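Skoder Launderette Payment Unit
Installation and Set-up Guide

Section 4: Setting up machines and prices

This section covers the work done after the payment unit has been fixed to the wall and connected to the mains. If the display does not light up when the unit is switched on, go back to Section 3.

You will need:

The cabinet key
The owner's code (on the card inside the cabinet door)
A Tyagi signal lead for each machine
A small flat screwdriver
Numbered stickers from the accessory bag

Setting prices takes much less time if they have been agreed beforehand. Write them on the form at the back of this guide and keep the form in the cabinet.

4.1 Connecting the signal leads

CAUTION: Switch off each machine at its isolator before you open its service panel. The payment unit's own switch does not cut power to the machines.

1. Open the cabinet and find the terminal strip at the bottom. The terminals are numbered from left to right.

2. Push the plug end of the first signal lead into terminal 1 until it clicks.

3. Run the lead through the trunking to the first machine. Keep it apart from mains cables. A single lead must not be longer than 20 metres.

4. Connect the two bare ends to the start contacts on the machine. Either wire can go to either contact. The position of the start contacts is given in the machine maker's handbook.

5. Close the service panel and switch the machine back on.

6. Repeat for the other machines.

The unit has 14 terminals. If you have more machines than this, fit a Prirau expansion board before going any further. See Section 7.

NOTE: Leave unused terminals empty. Do not bridge them.

4.2 Numbering the machines

Customers choose a machine by typing its number on the keypad. The number on the machine must match the terminal its lead is plugged into.

1. Start with the washers. Stand facing them and work from left to right.

2. Clean a flat area on each machine with a dry cloth and press the sticker down firmly. Do not put stickers on door glass, or over any printed instructions or warnings.

3. Carry on with the dryers, using the next free number. Where dryers are stacked, number the bottom one first.

4. Check each sticker against the terminal strip before closing the cabinet.

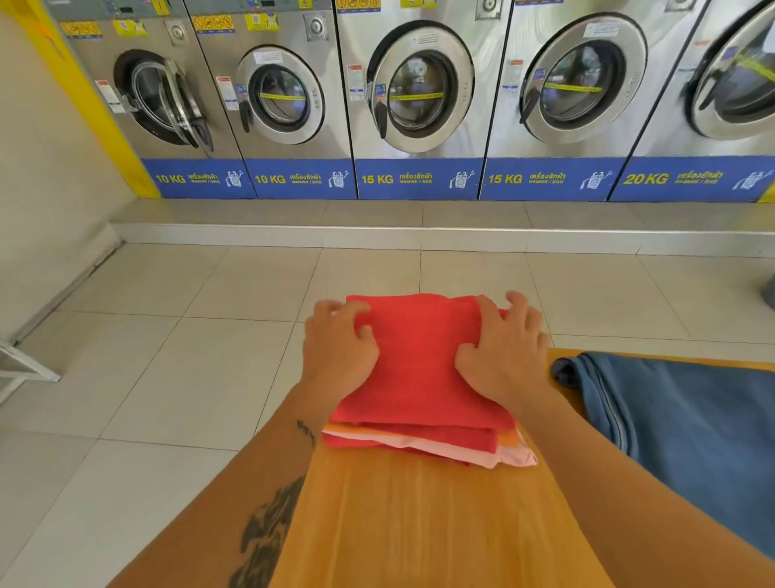
Prices are set by group. A group is a set of machines that cost the same to use, and each machine can belong to one group only. The simplest way to divide washers is by the capacity shown on them. In a row marked 10 KG, 10 KG, 15 KG, 15 KG and 20 KG, numbered from the left, machines 1 and 2 go in group A, machines 3 and 4 in group B, and machine 5 in group C. Dryers should have groups of their own even if the price happens to be the same as for one of the washers, as they are timed in a different way (see 4.5).

4.3 Making a group

1. Turn the key to SET and enter the owner's code. The display shows MENU.

2. Press 2 for GROUPS.

3. Press the letter of the group you want to set up. The display shows the letter and a blank line.

4. Type the number of each machine in the group and press OK after each one.

5. Press OK a second time when the last machine has been entered. The display shows SAVED.

If the display shows IN USE, the machine is already in another group. Press CLEAR, open the other group and take it out first.

4.4 Setting the price

1. From MENU, press 3 for PRICES.

2. Press the group letter.

3. Type the price in pence, without a decimal point. For a wash costing £4.00, type 400.

4. Press OK. The price appears in pounds. Check it carefully.

5. Press OK again to save, or CLEAR to start over.

NOTE: A new price takes effect at once. Any machine that is already running finishes at the old price.

An off-peak price can be added for any group. Press TIME after step 4, then enter the start and finish as hours and minutes on the 24-hour clock. The unit does not change its own clock in spring and autumn, and off-peak times will be an hour out until you reset it. See 6.2.

4.5 Dryer time

Washers receive a single start signal and run the programme the customer has picked. Dryers are paid for by the minute.

1. From MENU, press 4 for DRY TIME.

2. Press the letter of the dryer group.

3. Type the number of minutes given for one payment and press OK.

Customers can add time while the dryer is running. If the dryer door is opened, the paid time goes on counting down unless HOLD has been turned on in the same menu. HOLD works only with dryers that have a door signal.

4.6 Testing

Test every machine before opening to customers. The drums should be empty and the doors shut.

1. Turn the key to TEST. No payment is needed in this position.

2. Type the machine number and press OK.

3. Go to the machine and check that it is ready to start or has started.

4. Cancel the programme at the machine and move on to the next.

If the wrong machine responds, two leads have been swapped at the terminal strip. If nothing responds, check that the plug has clicked home and that the isolator is on.

Error 20: no reply from the machine. Check the lead at both ends.
Error 21: the machine is not in a group. Go back to 4.3.

When all machines have passed, turn the key to RUN, take it out and lock the cabinet. The key cannot be removed in SET or TEST.

For help with this section, contact Nabil Issa at the Boddale service desk. Please have the serial number ready. It is printed on the inside of the cabinet door, under the owner's code card.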